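Against the Empty Room

My sister-in-law sent me a real estate listing last January, a two-bedroom in Stallport, with one word attached: "calm." I looked at the photos for a long time trying to find out where the people who lived there kept their mail. There was a table. There was a wall. There was, as far as I could tell, no drawer in the whole apartment, and I began to wonder whether they owned a pair of scissors.

I have nothing against a clean room. I clean mine, though later than I should. What I doubt is the claim that has been sold along with clean rooms for a good ten years now, that getting rid of your things will fix your head. I have heard it from a dentist. I have heard it from Renata Tomaszewski, who runs a weekend course in Skivbridge called Living With Less and charges $200 for it. You go home with a workbook, a canvas bag and a set of matching labels, so you are already up three things on the day.
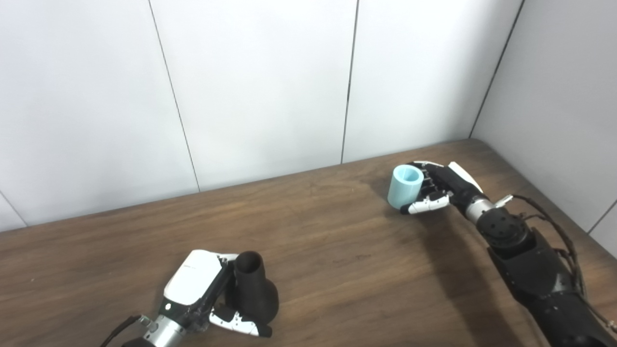
Tomaszewski told me that people who finish her course report feeling lighter. I'm sure they do. I feel lighter when I leave the dentist. What I asked her, and what she was nice enough to think about before answering, was how they feel in a year. She doesn't follow up. Why would she? The course is over, the check has cleared, and the student is either happy or too embarrassed to call and say that the closet is full again.

It's worth asking who can afford to own very little. My neighbor Danuta Kurek keeps jars, rubber bands, a coffee can of mixed screws and the cords of appliances that died under earlier presidents. By the rules of the course, all of it should go. But Danuta fixed my screen door out of that coffee can, on a Sunday-dinner kind of evening when the hardware store was shut, and she didn't have to drive anywhere or buy a pack of 200 to get the one she needed. Throwing out the thing you might need is easy if you can buy it again without looking at the price. The advice always says "you can replace it for less than twenty bucks" as if twenty bucks were a rounding error. For plenty of families it's the gas to get to work.

Then there is the furniture. You would think that a movement built on owning less would be bad for the people who sell tables, and yet Gajewski, the store out past the county road, has given its whole front window to the look. I went in and priced a plain dining table. It was $3,000. It had four legs and a top. The salesman, a pleasant man named Nipon Thepsuriya, told me that buyers often get rid of their old table to make room for it – he seemed to think this was a point in its favor.

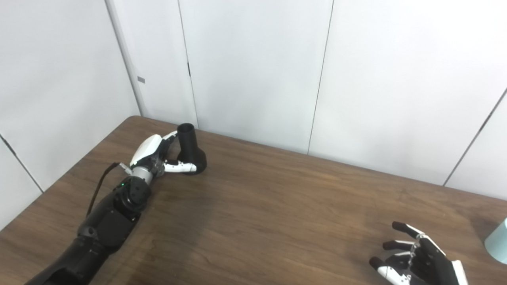
A brown wooden table with very little to say for itself.

I'll be fair to the other side, if only so they don't write in. My friend Nives Sorrentino cleared out her mother's house and found the same casserole dish bought over and over, still boxed, in different closets. That was a sad week, and she came home and emptied half her own kitchen. She says she hasn't missed any of it. I believe her. But she will also tell you that the grief went right on at its own speed, and that no amount of bare counter did a thing about it.

So I don't accept that a crowded shelf is a symptom. Sometimes it's a shelf that belongs to someone who sews, or has kids, or cooks for nine people on holidays. The rooms in the listings look restful to us mostly because we don't have to do anything in them. Nobody in those photos has a tax return to finish.

The Stallport place sold, by the way. My sister-in-law drove past in the spring and reported that there were curtains up, bikes on the porch and a stack of boxes in the window.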